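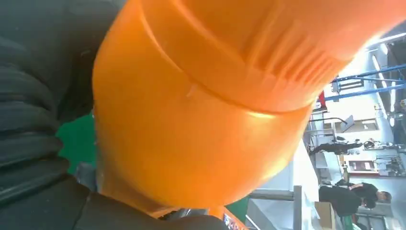 8 October 2020
Status line scroller, Skendside build

Picked up the truncation bug again. Ticker output in the left segment drops its last character whenever the source string is one cell longer than the window. Reproduced on Samitz with a window of 50 cells and a delay of 500 ms. Same result over ssh from Ladincombe, so the terminal is ruled out.

Cause is in the padding step. Separator gets appended before width is measured, then measured again as part of the slice. Plain ASCII hides it if the separator has an even width. Ours is seven cells wide, left over from the April config.

Changed measure() to take the raw string and add the separator width once. Double-width characters now count as two in both places. Before, the slice counted them as one and the line crept right on every pass.

Test file has 3051 lines, mostly track titles with mixed scripts. Ran the whole set through in no-delay mode:

old build: 7 lines wrong, all at the window boundary
new build: 0 wrong

Combining accents not covered by the test file. Lu's wrapper script strips them anyway, but the bare command does not.

Second problem, not fixed: when the watched command exits nonzero, the scroller keeps the old text and gives no sign of it. Would prefer an empty line plus a message on stderr. Needs a flag, default off, or existing bar configs will start blinking.

Patch is on the width-fix branch, not merged. Man page still gives the old padding order. Check the tmux case with status-interval set to 1 before tagging.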